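Why Does a Screw Cap Screw?

I have opened so many bottles in my life that I stopped thinking about it years ago. Twist, pour, twist, done! Then one morning in April my cap got stuck, really stuck, and while I was standing in the kitchen pulling silly faces at it I started to wonder what was going on under there. So I went and found out, and now I get to tell you.

Start with a bottle that has an ordinary screw cap. Take the cap off (ask first if it's full of something sticky) and look at the neck. See the raised line that goes around it? Run your finger along it. It feels like a little road, and the road isn't flat. It slopes. That's called a thread, which is a funny name, I know, as there's no sewing in it at all.

Now try this. Cut a triangle out of paper, one with a long sloping side like a slide at the playground. Color the sloping edge with a marker. Then wrap the triangle around a pencil, starting at the tall end. The colored edge goes winding around and around the pencil! You've made a screw thread. A screw is a slope that somebody wrapped around a stick, and I think that's one of the best facts I own.

Slopes are useful. Imagine you have to get a heavy suitcase up onto a porch. Lifting it straight up is hard work. Pushing it up a ramp is easier, but you have to go farther. A cap does the same thing. When you twist it, the inside of the cap slides down the ramp on the neck. Your hand goes a long way around, and the cap goes only a tiny way down, but it goes down hard. That squeeze is what keeps the juice from getting out in your backpack.

Okay, so what about the outside of the cap? Smooth plastic is slippery, and wet fingers are even worse. So a lot of caps have ribs, lots of thin bumps standing up in a row all the way around the side. Your skin is soft and squishes into the gaps, and then your fingers have something to push against. Tires have grooves and sneakers have bumpy soles, and I like to think of cap ribs as their tiny cousins.

Caps aren't all plain round lids, though. Some have a hole in the top, and some have extra parts that press or flip or slide. I went a bit cap crazy and started looking at every one I met. 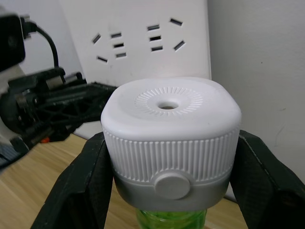
My little sister says the ribs are only any good if your hands are big enough to go around the cap, and that people who make bottles have forgotten about kids. Well! I think she has a point. With a wide cap, a small hand can't wrap very far around it, so fewer fingers get to help. She uses a rubber jar gripper for the big ones, and it works so well that I've started borrowing it.

A wide cap does have one thing going for it, and I had to think about this for a while. Imagine two door handles, one long and one short. The long one is easier to turn. When you push far away from the middle, your push counts for more. It's the same with a cap: the edge of a wide one is farther from its middle, so once you've got a decent hold of it, each bit of push does more turning. A skinny cap is easy to hold, but you're pushing close to the middle.

Which way do you turn it? Most bottle caps close when you turn them clockwise, the way the hands go around a clock, and open when you go the other way. I say "righty-tighty, lefty-loosey" in my head every single time and I'm a grown-up. It works if you look down on the top of the cap and watch the side farthest from you.

Let's do an experiment! You'll need an empty plastic bottle with a screw cap, some water, a drop of dish soap and a towel. Do it over the sink.

First, close the dry bottle with dry hands, nice and snug, then open it again. Notice how hard you had to squeeze.
Next, wet your hands and do the same thing.
Now add the drop of soap to your wet hands and try once more. (I dropped mine on my foot.)
Last, drape the towel over the cap and turn it through the towel.

I did each one 3 times, and the soapy round was hopeless. What you're losing is called friction, the rubbing that keeps things from sliding past each other. Water and soap get in between your skin and the plastic and let them slip. The towel gives you some of that rubbing back.

And my stuck cap from the beginning? It was on a bottle of syrup, and dried syrup had glued the thread together. I asked for help and we held the cap under warm tap water, 15 seconds or so of twisting followed, and off it came with a sticky little crack. I wiped the neck clean before I put the cap back on, and then I had pancakes.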